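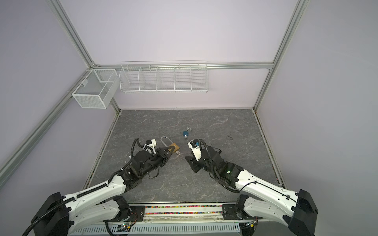 Two padlocks, one blue and one brass with a long shackle, and the wire baskets on the walls

Section 3. Setting Up Your Padlocks

Padlocks are wonderful little things, and a few minutes of care now will keep yours turning sweetly for years! This section covers long-shackle brass locks and compact locks stored on the Hustance basket system.

Before you start

Lay everything out on a hard, flat surface. Keep each set of keys beside its own lock until you have tagged them.

Opening and checking the lock

1. Hold the lock upright by the body, with the shackle at the top and the keyhole facing you.
2. Push the key all the way in before you turn it. A half-seated key is the usual cause of a bent one.
3. Let the shackle spring up. Only one leg comes free – the other stays in the body and acts as the pivot. 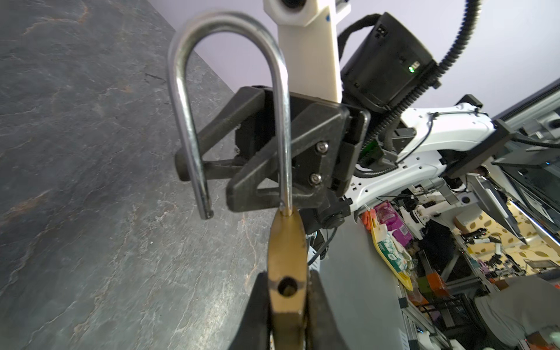 4. Swing the free leg around and back. It should move smoothly through the full circle, and a long shackle gives you lots of room to feel any rough spots.
5. Line up the free leg with its hole and press down until it clicks.

Note: Worn brass is fine. The color mellows with handling, and we think it looks great.

Caution: Never snap a lock shut until you have its key in your hand.

Storing

Give each lock its own compartment, shackle open, key on a Drimetti tag. Spare keys go in a separate basket (up to 100 per basket). To order tags, ask for part 451.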